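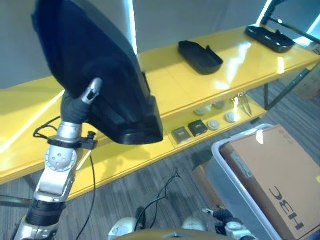 Unit 4: Hand Wraps, Gloves and the Equipment Check

Tastell Combat Sports Officials Course
Instructor: Meenakshi Chacko
Handout revised May 12, 2022

4.1 Scope

These notes cover the period between a fighter's arrival in the locker room and the walk to the cage. Weigh-in procedure was covered in Unit 3. The worked case throughout is the Plukbridge amateur card from February, contested at a catchweight limit of 152 pounds. Local commission rules take precedence over anything in this handout. Read the rule book for your own jurisdiction before the practical.

4.2 Wrapping

Wraps are applied in the presence of an inspector. The inspector watches both hands from start to finish and does not leave to answer questions from another corner. If the inspector has to leave, wrapping stops.

Check the following during wrapping:
Gauze and tape come from the approved supply.
Tape does not cross the knuckles unless the local rules permit it.
No tape is twisted, stacked or folded into a ridge.
The fighter can close and open the hand fully.

After both hands are complete, the inspector signs across the tape at the back of the wrist. A broken signature means the wrap is done again. 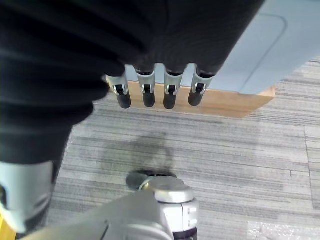

Glove fit is judged with the hand open first and closed second. An open-finger glove must leave the fingers free to grip while keeping the padding seated over the knuckles. View the hand from above, angled down toward the floor, and find the lower rim of the covering. Four fingers should come out along it in a row, evenly spaced, as they do under the black fabric in the picture, where the fourth sits a little higher than the rest. On a fighter, one finger sitting at a different height calls for a second look at the finger loops. Soft folds across the back of a covering are recorded only if they move the padding when the fist closes.

4.3 Sealing and time limits

Gloves are sealed at the wrist with a single layer of colored tape matching the corner. The tape ends are pressed flat. In the Plukbridge case the gloves were issued 25 minutes before the scheduled walk, and the seal was checked again at the cage door.

Karthikeyan Pisharody, inspector for the red corner, rejected one seal because the loose end could be lifted with a thumb. Replacement took 90 seconds. The delay was entered in the log with the start and stop time, and the bout order did not change.

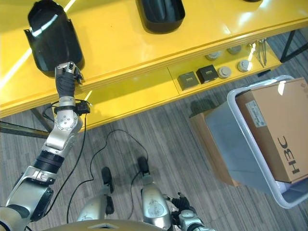
4.4 Check at the cage door

The order of the check is fixed: mouthpiece, groin protector, gloves, nails, skin. Petroleum jelly is applied to the face only, by the assigned cutman, after the skin check. An official who finds grease anywhere else has it wiped off and repeats the skin check from the beginning.

Do not coach, encourage or joke with the fighter. Short instructions are enough: "Open," "Close," "Turn."

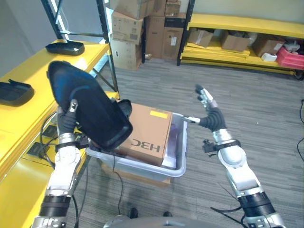
4.5 Assignment

Write an inspection log for one bout, using the Momeck form. Tharun Thomas will supply the corner statements. The log is worth 20 points. Entries without a time receive no credit. Submit to Pavithra Sastry before the Unit 5 practical.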